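大颗粒积木从倒出来到收回去:一张桌子上的分拣、清洗和归位办法

发布于 2019年6月7日 分类:收纳与清洁

先交代一下我家的情况,免得大家看到后面觉得我啰嗦(我确实啰嗦,家里人都这么讲)。我们家有两个孩子,大的已经上学了,小的正是什么都往地上倒的年纪。大颗粒积木是从大的手里传下来的,中间又收过亲戚家不要的一袋,二手市场上买过一袋,混在一起,早就分不出谁是谁的了。除了积木,还有切切乐的水果、过家家的小碗小盘、几块当桌布当披风当被子用的布,统统住在一个大箱子里。每次孩子要玩积木,就把箱子整个翻过来,要玩水果,也把箱子整个翻过来,所以箱子里装的是什么,基本上地上就有什么。

去年九月我下决心整理过一回,整理得很漂亮,按形状分了好多格子,每个格子还贴了标签,拍了照片发给朋友看,大家都夸。结果呢,没撑过一个礼拜。后来我就慢慢改,把步骤改得越来越少,格子也越来越少,改到现在这个样子,用了大半年,家里几口人都能照着做,连来帮忙带孩子的奶奶也会了。所以写下来,给同样被积木困扰的爸爸妈妈们参考,也给在社区活动室、幼儿班里管玩具的老师们参考,道理是一样的,量大一点而已。

这篇讲的是大颗粒的那种,一手能抓两三块,顶上有圆圆的凸点。小颗粒的我另外再写,小颗粒有小颗粒的苦。

要准备的东西

一张大桌子,或者两张一样的桌子拼起来。我喜欢用桌子,因为腰不好,蹲在地上分积木,分完站都站不起来。两张拼的时候尽量挑高度一样的,接缝对齐,积木就不会卡在缝里。桌面颜色浅一点会省眼睛,浅米色、白色都行,深色桌面上找黑色的小零件真的能找到怀疑人生。如果你家桌子是深色的,铺一张浅色的旧床单也可以,床单四个角用夹子夹一下,不然一扒拉就跟着跑。

一个小碗。金属的、塑料的都行,吃饭淘汰下来的那种,用来装“不知道是什么”的东西。后面会讲它有多重要。

一块布。不用太大,擦桌子也行,垫着滤水也行,最后盖箱子也行。颜色鲜艳一点好找,我有一阵用的是米色抹布,放在米色桌面上,找抹布的时间比擦桌子的时间还长。

两到三个收纳盒。我现在用的是 Fultano 的那种浅盒子,浅,敞口,没有盖子。以前我迷信带盖的,带扣的,叠得高高的那种,后来发现盖子对小孩来说就是一堵墙,他打不开就不收,打开了就不盖。浅盒子唯一的缺点是落灰,这个用布解决。

清洗的部分另外需要:一个大盆,中性的洗洁精或者奶瓶清洗剂,一支旧牙刷,一个网兜(洗衣服的网袋最合适),两条吸水的旧毛巾。

不需要标签机。我知道很多人爱标签机,我也有一台,但是小的那个还不认字,贴了也是给我自己看的。

第一步:全部倒出来,倒在中间

这一步大家都会,可是做法有讲究。倒的时候倒在桌子中间,往一处倒,让它堆成一堆,周围留一圈桌面。这圈桌面就是接下来的工作区,分出来的东西要有地方去。很多人(包括以前的我)是顺手一泼,满桌都是,看着摊得很开很好挑,其实每拿一块都要先决定“它旁边那一块是分过的还是没分过的”,脑子累得很快。

堆在中间,没分的永远在中间,分好的永远在边上,半路接个电话回来也不会乱。我家小的睡醒了要抱,我一走就是半个钟头,回来坐下,看一眼就知道做到哪儿了。

如果积木特别多,不要一次倒完。我在 Gruscombe 亲子活动室帮过一阵忙,那边一整箱有500块,第一回我逞能,哗啦全倒了,桌上根本堆不下,滚下去的比留在上面的还多。后来跟我一起整理的 Şükran Oral 教了我一个办法,拿舀米的那种小盆,一盆一盆地舀出来,分完一盆再舀一盆。听着慢,做起来快得多,而且中途想停就能停,剩下的还在箱子里,不占桌子。

家里的量一般用不着舀,倒一次就够了。

倒完先别急着动手分颜色!先做第二步。

第二步:把不是积木的请出去

一箱玩具倒出来,里面总有客人。玩具水果啦,布啦,小碗啦,蜡笔头啦,一只袜子啦(袜子总是一只)。这些东西混在积木里,手一扒就碰到,碰到就要停下来想一想,所以先把它们挑出来,摆到桌子远的那一头去,排成一排也好,随便放着也好,反正离积木堆远一点。

挑的时候只看一件事:它能不能跟积木拼在一起?不能就走。不要在这一步纠结它该归到哪里,也不要顺手就拿去厨房,拿去洗衣篮,拿去书桌抽屉。我以前最大的毛病就是这个,拿着一支蜡笔走到书桌,看到书桌乱,开始收书桌,收到一半看到该交的表格,填表格,填完天都黑了,积木还在桌上。所有客人一律先坐远处,等积木收完了再一起送它们回家。

布类的东西团着放就行,先不用叠。水果不会滚的放哪儿都行,会滚的圆的那些,拿小碗挡一下或者直接放碗里。

我家的桌子倒出来大概就是这样一个布局:积木堆在近处的桌面上,以红色和黄色为主,也有绿的;远处那头是橙色的布、小金属碗,还有玩具桃子和玩具香蕉。

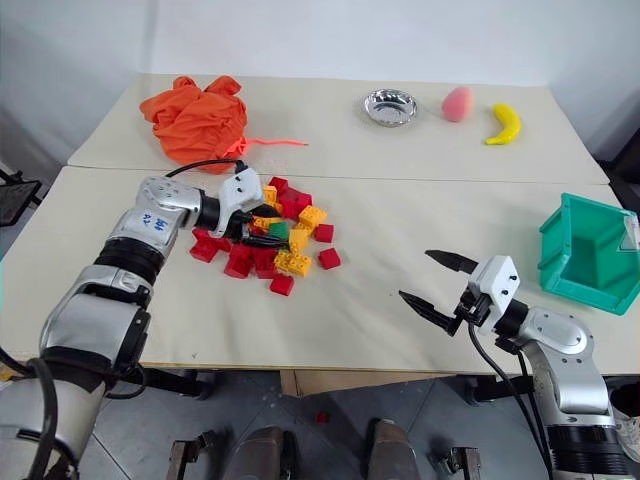
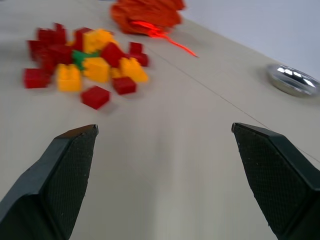
接下来有个小动作,很多人会省掉,我劝你不要省:用两只手的手掌侧面,像拢沙子一样,把堆子从四周往里轻轻推一推,再把最上面那层往旁边扒一扒。推是为了让散在外面的几块归队,扒是为了看看底下压着什么。小零件、轮子、断掉的卡扣、饼干渣,全在底下。饼干渣这时候就用布擦掉,不然等一下会被推得到处都是。

第三步:小碗的用法

小碗装的是“我不认识你”。

每一家的玩具箱里都有这样一些零件,拿在手里觉得眼熟,又想不起来是哪个玩具上的。以前我会停下来想,想不起来就翻说明书,翻不到就上网搜,一个零件能耗掉一刻钟。现在一律进碗。进碗的东西不许讨论,不许研究,叮当一声就过去了。

等整张桌子都收完,再看碗里。这时候心情好,脑子也清楚,多半一眼就认出来一半。剩下认不出的,碗端到柜子最上层放着,放一个月。这一个月里如果孩子来问“我的那个什么什么呢”,就去碗里找;没人问,月底我就拍张照发到家族群里,没人认领就处理掉。这个规矩立下来之后,家里多余的塑料片少了很多。

有一点要提醒:家里有三岁以下的小朋友,小碗一定放在他够不着的位置,分的时候也是,别放在桌边上。太小的零件进嘴很危险。我都是放在桌子最远的那头,靠墙,我自己都得伸长了胳膊才够到。

第四步:按颜色还是按形状?

这是我被问得最多的问题,我先讲我的答案,再讲为什么,你可以不同意。

我的答案是:家里的大颗粒积木,按颜色粗分,或者干脆不分。

按形状分对搭东西的人确实最方便,想要一块长的,去长的那格里拿就好。可是收的时候就苦了,每一块都要看长短、看厚薄、看顶上几个凸点,孩子没这个耐心,大人下班回来也没这个耐心。而颜色是一眼的事情,三岁的孩子也能做,还能当游戏做。

不过按颜色分也有个毛病,就是各个颜色的量差很多。像我们家,红的特别多,黄的其次,绿的就可怜巴巴一点点,给绿的单独一个盒子,盒子空荡荡的,别的盒子又满出来。所以我后来是这么做的:

红的一盒。
黄的一盒。
其他所有颜色,绿的蓝的黑的白的,一盒。

就这样三盒。你家如果蓝的最多,那就蓝的一盒。先看堆子里哪两种颜色最多,它们各占一盒,剩下的合住。千万不要为了整齐去凑齐彩虹,彩虹很好看,我试过,我真的试过,孩子第二天就把紫色盒子当帽子戴了。

要是你家孩子还很小,一天倒好几回,那就更干脆,一盒都不分,把非积木的挑出去就算收完了。整理是给人省事的,人累坏了那还整什么呢。

大一点的孩子,开始照着图纸搭了,或者自己会设计房子车子了,再考虑按形状。我家大的六岁以后自己提出来要把“带轮子的”单独放,那就给他一个小盒子单独放,他自己提的,他自己就会维持,我一次都没帮他收过。

第五步:分的手法

这部分有点像教人剥毛豆,写出来很琐碎,可是手法对了真的差很多。

一,先拿散在堆子外面的。一堆积木总有几块是滚在边上、跟大部队分开的,先收它们,工作区马上就干净了,后面的手也有地方落。从堆子中间开始掏,会越掏越散。

二,一次只拿一种颜色。先红,眼睛里只有红,左手右手一起来,把看得到的红都拿走。上面一层的拿完了,堆子自然塌下去,底下的红又露出来,再拿。红的拿得差不多了再换黄。来回换颜色最慢。

三,量最多的颜色先来。它一走,堆子一下子小一半,心里特别舒服!后面的越分越快。

四,拼在一起的先不拆。两三块扣在一起的,丢到一边,攒一小撮,最后集中拆。边分边拆会打断节奏,而且拆的时候用力,手肘一拐就把分好的那堆撞了。

五,最后剩下的那几块不要再分了,直接进“其他”盒。里面偶尔混进一块红的也没关系,真的没关系。

拆拼死的积木也讲两句。两块扁的扣在一起最难拆,指甲都能掰断。不要用牙(我见过大人用牙的,不点名),也不要用金属的刀去撬,会留下毛边,以后划手。拿第三块长一点的积木,扣在上面那块的凸点上,只扣住一半,然后像扳手一样往一边扳,一般就下来了。还不行就泡在温水里几分钟,塑料微微一软,擦干了再扳。天冷的时候特别有用。

有个朋友 Po-yen Liu 家里是让孩子用汤勺夹子来分的,说是练手部的小肌肉,夹起来放进盒子,一块一块来。我也让小的试过,他夹了五分钟,夹得满头大汗,非常认真,分好的却没有几块。作为游戏很好,作为收拾不要指望。可以给他划出一小把让他慢慢夹,你自己在旁边收你的,两不耽误。

第六步:要洗的先挑出来

不用每次都洗。我的标准是:摸上去黏的,看上去有印子的,进过嘴的,掉进过不该掉的地方的。分颜色的时候顺手摸到了,就放在铺开的布上,最后连布一起提走去洗。

二手收来的积木,第一次一定要全部洗一遍。

洗的步骤:

盆里放温水,手伸进去觉得舒服的温度就好,太烫会变形,我就烫歪过一批,扣不紧了,怎么哄都扣不紧。加洗洁精,搅一搅出泡。积木装进网袋,扎口,整袋放进去,泡一会儿,然后像洗菜那样上下左右地晃。网袋的好处是不会跑,冲水的时候也整袋冲,小块不会顺着水流走。

底部的空心里最容易藏东西,橡皮泥啦,米粒啦。橡皮泥千万别直接下水,越泡越糊。先放冰箱冷冻层冻一阵,冻硬了用牙签一挑,整块就出来了。米粒反过来,要泡,泡软了拿旧牙刷一转就掉。

凸点之间的缝用牙刷横着刷一遍,再竖着刷一遍。不用每块都刷得锃亮,刷黏的那几块就好。

冲干净以后,控水是关键。大颗粒积木底下是空的,正着放会兜水,兜着水收进盒子里,过两天就有味道,再过几天就长黑点。所以要空心朝下,凸点朝上,摆在毛巾上。摆之前每块甩一下。吸水慢的话,隔一会儿拎起来换条毛巾。我一般晚上洗,摆一夜,早上收。潮湿的天气多摆半天,不要心急,也不要用吹风机的热风。

能不能用洗碗机?我问过好几个人,答案不一样,我自己没敢试,怕高温。能不能用洗衣机?我试过一次,装网袋,凉水,轻柔,洗是洗干净了,声音像拆房子,邻居第二天问我是不是在装修。从那以后就手洗了。

带贴纸的、带眼睛的、有电池的,都别泡,湿布拧得很干擦一擦就好。

第七步:入盒

分好的堆子怎么进盒子?很多人一把一把捧,捧一路掉一路。最省事的办法是把盒子放低,放在桌沿下面,比如放在椅子上,用手臂把整堆往盒子里一推,哗啦就进去了。桌边如果有卷边或者高起来的边条,就用一张硬纸板当簸箕。

装到七八分满就停。装满了,孩子伸手进去翻,边上的就往外掉,掉出来他就干脆倒。很多时候孩子把盒子整个翻过来,是因为盒子太满太深,他看不见底下有什么。浅盒子,松松地装,他能用手拨着找,倒的次数会少很多。我没有数过,可是我的腰知道。

要是一种颜色实在太多,一个盒子装不下,先别急着买第二个盒子。拿一半出来,用布袋装好收到柜子里,过一阵再换出来。换出来的那天,孩子高兴得像收到新玩具一样,其实就是上个月那批。活动室的 Édgar Condori 也这么做,他那边平时放在外面给孩子玩的就是300块,其余的收在柜子里轮着来,他讲孩子们搭得反而更投入,抢得也少。

盒子放在哪里呢?放在孩子膝盖到腰的高度,他拿得到,也放得回去。放地上会被踢,放高了他够不到就喊你,一天喊二十遍。

第八步:送客人回家

积木都进盒子了,现在轮到桌子远处那些客人。

玩具水果我是跟过家家的小锅小碗住一起的。有人喜欢把水果跟蔬菜分开,有人喜欢按能不能切开来分,我看都不必,食物一类,餐具一类,足够了。我们家的水果用一个提篮装,孩子可以提着去“卖”,卖完了提回来,收纳和玩就变成一件事。

硬塑料的水果擦一擦就行,那种表面有绒的、贴布的,用湿布顺着一个方向轻轻擦,来回蹭会起毛。里面是空心、外面有小气孔的,不要泡水,水进去了出不来,捏一下吱一声冒黑水,非常吓人,我扔掉过一个。

布抖一抖再收。抖布请去阳台或者门外抖(写到这里我自己都笑了,可我真的在刚擦好的桌子上抖过,饼干渣下雨一样)。抖完对折再对折,盖在装积木的盒子上,就是防尘罩,要玩的时候一掀就开,小孩也会。布上如果有绳子,或者带抽绳,记得把绳子绕好塞进里面去,长绳子对小小孩不安全,也爱勾住别的玩具,一拉就带倒一片。

蜡笔、袜子、发夹、遥控器,这时候一趟送完。我会拿个托盘装着,在家里走一圈,经过哪里放哪里,走完托盘就空了。千万记住,只放,不收拾别的!路过书桌的时候请闭上眼睛。

最后擦桌子。拼起来的桌子,接缝的地方要拉开一点点,把卡在里面的碎屑扫出来,再推回去。这条缝里我找到过失踪很久的耳钉。

怎么让孩子一起做

讲实话,这部分我也还在摸索,有的日子很顺,有的日子鸡飞狗跳。写几个在我家有用的。

给颜色,不给任务。我不讲“去收积木”,我讲“今天你是红色还是黄色?”他选了红色,就只收红色,收完就算完成了,可以去玩。我收黄的和其他。他选的时候特别郑重,有时候要想半天。收完自己的颜色,他常常会跑来帮我收黄的,带着一种很了不起的样子。

不要限时比赛。一开始我用过计时器,孩子兴奋是兴奋,最后变成把积木往盒子里砸,砸出来比砸进去的多,还哭了一场,因为输了。后来改成放一首歌,歌放完就停,没收完的我来。换着放他喜欢的歌,他有时候故意收慢一点想再听一首,那也挺好的。

留一个“不拆区”。孩子搭好的东西,大人觉得该拆了收起来,孩子觉得那是他的城堡、他的医院、他给小狗造的电梯,拆了真的会伤心。我们在柜子顶上留了一块地方,搭好的可以放在那儿,最多放5件。要放新的,他自己决定请哪一件下来。由他来挑,他就舍得。

大人先别追求好看。孩子收的盒子,红的里面混了黄的,我不会当着他的面挑出来。他睡了我也不挑(好吧,偶尔挑)。

活动室、幼儿班的做法有什么不同

量大、人多、孩子年纪不齐,所以要多几个小心。

分的时候大人坐固定的位置,每人只管一种颜色,中间那堆一起推着走。我们4个人一桌最顺,再多手就打架了。当时 Cengiz Çetinkaya 坐我对面,专管黄色,他手大,一把能抓好几块,我们其他人都追不上,最后黄色永远是最早收完的。

洗的频率要比家里高,感冒多的季节我建议用完一轮就洗一轮。洗过的跟没洗过的用不同的袋子装,别靠记性,记性在那种地方是靠不住的。

盒子最好一模一样,可以互换,丢了一个随时能补。不同颜色的盒子听起来很美(红盒子装红积木),补货的时候会很头疼,偏偏缺的那个颜色卖完了。用同样的透明或者白色盒子,里面放一块同色的积木用胶带粘在盒子外面当标志,比文字清楚,孩子也看得懂。

坏的要当场拿掉。裂了的、有尖角的,别想着“下回再处理”,下回它就又混进去了。

几个常见的问题,都是留言里大家问过的

积木发黄了还能变白吗?
白色的那几块可以试试晒,但晒过头会变脆,我的态度是随它去。黄就黄吧,孩子拿它当奶油。

不同牌子的混在一起扣不上怎么办?
先试试是方向不对还是真的不合。真不合的,如果只有几块,就送走;如果很多,用两种盒子分开,这是我唯一赞成按牌子分的情形。扣得很勉强的也不要留,孩子拔不开会发脾气。

盒子用布盖着真的能防灰吗?
能防大半。剩下的小半,玩一玩就没有了,哈哈。

收好了,十分钟以后又被倒出来,怎么办?
倒出来说明他想玩。我现在是一天只收一次,睡前收。白天就让它堆在桌上,想玩就玩,路过的人不许叹气(这条主要是针对我先生)。只要堆在桌子中间,不铺满,晚上收起来就很快。

没有大桌子怎么办?
地上铺床单,步骤一模一样。收的时候有个便宜可占,万一当天实在没力气,抓起四个角一兜,整包放到角落,明天再打开接着分。坐一个小矮凳,别蹲着。

要不要把积木和水果、小碗彻底分开,不许一起玩?
不要吧。孩子用红积木搭灶台,上面煮香蕉,那是他的事情,好玩得很。收的时候分开就可以了。

布用什么料子好?
普通棉布。太滑的盖不住,会溜下来;毛茸茸的会粘饼干渣。大小能盖住盒子四边再垂下来一点就好,太大了拖地会绊脚。

下回我打算写小颗粒,还有拼图缺片怎么办,拼图那个我攒了一肚子的话。有别的办法的朋友请留言告诉我,尤其是怎么对付橡皮泥的,我还在想有没有比冷冻更快的法子。上次有位读者提到用面团去粘,我试了,粘是粘出来一些,然后就变成要清理面团了,可能是我面和得太稀,改天和硬一点再试。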